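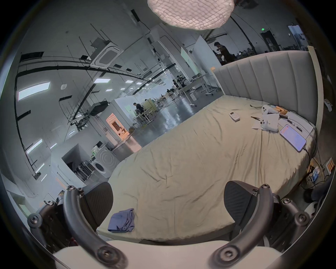
Bed with a fitted sheet and a crumpled blue-gray cloth.

1/ Read the procurement annex on the Farnstead rail signaling contract. The private partner, Perron, carries 20 percent of the capital cost. The public side carries 80.

2/ Clause 43 caps Perron's liability for late delivery. Overruns past the cap go back to the transport budget. The September summary left the clause out.

3/ Colleen Lapointe asked for the risk table at the hearing. The ministry's reply was that it is commercially confidential.

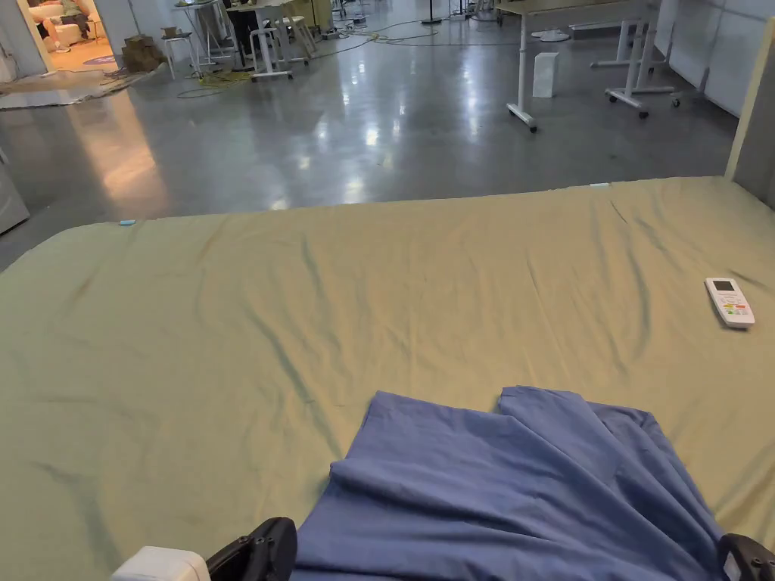
Blue fabric on a pale green sheet.

4/ The table is in the annex, page 81. Wayne Gagnon has posted a copy. Vote is still scheduled for this session.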